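07/04/2025

Off day after the Fendport game. No practice, so I did the film and the charts at home and am writing it up before the numbers get mixed with the next set.

We lost by 2. The last possession was a side out with the clock stopped, and we ran the stack we have run since the winter league. Their low defender switched early, the first cutter came off flat instead of tight, and the inbound pass went to the third option at the elbow. The shot was contested but clean. It hit back rim. I have no complaint about the shot. My complaint is with the spacing before it: the weak side corner had drifted up to the wing, which let one defender cover both the roll and the kickout.

I charted 11 turnovers. That is within what I accept for a full game at our pace, but most of them came in the third quarter against the half-court trap. We caught the ball in the trap zone with our backs to the sideline. The fix is in the footwork on the catch. Front pivot to the middle, ball above the shoulder, look opposite before looking ahead. We have drilled this against air and against one defender. We have not drilled it enough against two, and that goes on the plan.

Free throws were the other item. The short misses were all front rim and came late, so I am treating it as legs and leaving the form alone. The block for the next stretch is 200 makes per player, split into sets, with a full-court run between sets. Makes are logged on the sheet by the baseline. Anyone who skips the run logs zero for that set.

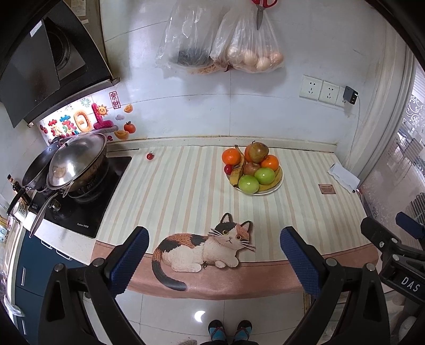 The zone held up better than the man defense. In the 2-3 the back line communicated the skip pass early and the closeouts were under control, inside hand up, no fly-bys. In man we were late on the second screen of their staggered action every time it went left. The first defender is trailing when he should shoot the gap. I went back and forth on whether to switch it outright. Against Kumsa I think we can, because their guards and forwards are close in size and there is little to punish. Against Jenirico we cannot. Their center seals on any mismatch and the entry pass comes quickly. So two coverages, two names, and both have to be called from the bench until they are automatic.

Rebounding: even on the defensive glass, poor on the offensive. We send 3 to the boards and keep two back. The two back are fine. Of the three going, the one from the corner is watching the flight of the ball and starting late. I will go back to the old drill with the shot called before release, so that the first step is trained separately from the read.

Rotation notes. The second unit played its longest stretch of the season and came out of it level on the scoreboard. I had planned to pull them sooner. Leaving them in was the right decision and I should have repeated it in the fourth, when the starters were slow getting back. I kept two timeouts through most of that quarter for an ending that needed one. Next time the first of those goes earlier, at the first sign that the transition defense is breaking down.

The Lisa tournament bracket was posted at noon. We are on the side with Kumsa in the opening round, and Jenirico is across, so we would not see them before the final. The gym there has a short run-off behind the north basket and a dead area in the floor near the visiting bench. Ball handlers should know about both. I also want shooting time at the north end in particular, where the wall is close and the depth looks different from the gyms we are used to. I wrote to the site to ask for the early slot. No answer yet.

Equipment: pump needle broken again, one game ball losing pressure at the valve, shot clock remote needs batteries. White uniforms for the first round, dark for the second if we get there.

Still to do tonight: cut the trap clips, keep them short, and put the good catches ahead of the bad ones. Redraw the side out with the corner marked so it stays in the corner. I have it on paper with a counter for the early switch, a slip by the second cutter to the front of the rim. Need to walk through it at half speed before I decide if it goes in for Lisa.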